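Forums > Workshop > Arms, Grippers and Control > Wrist cameras
6 min read
7 replies · 3 shares

Wrist cam on the Hultico gripper - is it worth the money?

dullspanner
December 30, 2023

I've had the Hultico two-finger on the bench since October and I'm now being nudged towards the wrist camera kit that goes with it. The shop wants 470 for the camera, bracket and cable. For that I could buy a second-hand arm joint and still have change for a decent fixed camera on a pole.

My doubts, in no particular order. The sales page talks about "seeing what the gripper sees", as if a gripper needed to see anything. My overhead camera finds the part, the arm goes to the part, the fingers close. When it misses, it misses because my calibration has drifted or the part has rolled, and I don't see how a tiny camera bouncing about on the wrist cures either of those.

I'm also not keen on hanging more weight off the end. The arm is an older Vatis and it already sags when it's stretched right out. Has anyone run one of these kits for longer than a weekend? I've read plenty of first-day posts and hardly any from people who kept it on.

moth_and_rail

I kept it on. Mine's been there since the summer on the same gripper, though my arm is a Watier. You're right about the sales page, it's rubbish. You're wrong about the rolling part. The overhead camera gets you near, then the arm blocks its own view for the last bit of the move, and that's when things roll. The wrist view is the only one that still has the part in it.

I don't do anything clever with it. It takes one look from a hand's width up, corrects sideways, goes down. My misses on small brass fittings went from a nuisance to something I barely think about.

dullspanner

"Barely think about" isn't a number. How many out of 100 before, and how many after?

moth_and_rail

Didn't count before, so I can't tell you. Seven misses in my last 100, and that includes two where I'd left the tray skewed.

kettleblack

Seven in 100 with no "before" figure is a nice story and not much else. I had the same kit and sold it.

My trouble was the mounting. The bracket puts the camera off to one side of the fingers, so you work out where it sits in relation to the fingertips, and then you knock it on something and work it out again. I did that every few days for a month. The Vukadinović bracket is stiffer but you have to print the spacer yourself, and by then I'd lost patience. An overhead camera bolted to a wall doesn't get knocked.

bench_goblin

I've tried both brackets on the same arm this past fortnight so I'll stick my oar in. This is off the wrist camera with the arm part way through a reach, nothing tidied up or picked for looks. 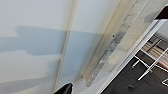

The bracket question matters less to me than how much of the picture the gripper eats. With my first camera position the fingers took up a good third of every picture and I was forever masking them out. In this one all you get of the gripper is the tip of one black finger poking up at the bottom, left of the middle, and the rest of the view is free. It also has a thin line of light along its top edge, and that sort of shine is what fooled my edge finder for days, so paint your fingertips matt before you blame the camera. kettleblack's complaint about knocks is fair on the Hultico bracket. The Vukadinović one hasn't shifted on me yet, but two weeks is two weeks.

dullspanner

Thanks, that's more useful than the whole product page. But look at what's in it. The thing is tipped right over, there's pale panelling across most of it and then a dark bit down in the corner with a white metal frame of some sort. What on earth would any software do with that? If I were a sceptic (I am) I'd say you've paid 470 for a good view of nothing you want to pick up.

bench_goblin

During a reach, nothing at all, and I don't ask it to. I throw away every picture until the wrist has settled over the tray. If you want one camera that knows where it is all the time, a wrist one is the wrong buy.

moth_and_rail

Same. Only look when it's standing still and pointing the right way. People who leave it running through the whole move and feed all of it in have a bad time.

kettleblack

So we agree it's a camera that's useful for one second in every cycle.

moth_and_rail

It's the second where the part gets picked up!

slowjoint

Bit of a different angle. I'd worry more about the light than the tilt. In bench_goblin's picture there's a big soft shadow lying across the panels with a stepped edge to it, and my tracker would happily lock on to something like that and call it an object. The white strip has a far harder edge against the dark, so it would probably grab that as well. An overhead camera has its own troubles but at least the lighting stays put and you can sort it out once.

What controller are you lot using? On the older Vatis box I got a lag of some 3 seconds between asking for a picture and having it, and that was with the short cable. It made the whole idea pointless until I moved the camera over to a separate small computer and only sent the correction across.

dullspanner

Older Vatis box here too. Nowhere on the Hultico page does it mention needing another computer.

slowjoint

No, it wouldn't. To be fair it may be the cable adaptor and not the box, I never got to the bottom of it. Borrow a camera before you buy one, any cheap one, and tape it on. You'll know in an evening if the delay is there.

bench_goblin

I'd second the tape. My first one was held on with tape and a bit of foam and it was good enough to find out where I wanted the proper one. Tilt it so the fingertips only just come into view, and strap the cable to the forearm with plenty of slack at the wrist. I tore a connector off by skimping on that.

kettleblack

And weigh it. dullspanner said the arm sags at full stretch, and everyone's skipped past that. If it droops more with the camera on, your overhead calibration is off as well and you've made two problems out of one.

dullspanner

That's my main worry, yes. Right, plan is: old webcam, tape, same tray of fittings, 100 picks without it and 100 with the correction switched on, then the same again with the arm further out. I'll count the "before" this time, no offence to moth_and_rail.

moth_and_rail

Some taken. Use the small fittings though, the big ones will tell you nothing.

dullspanner

Small ones it is. I still think it'll come out even, and if it does the money's going on a joint. Will post both counts in here when I've got them.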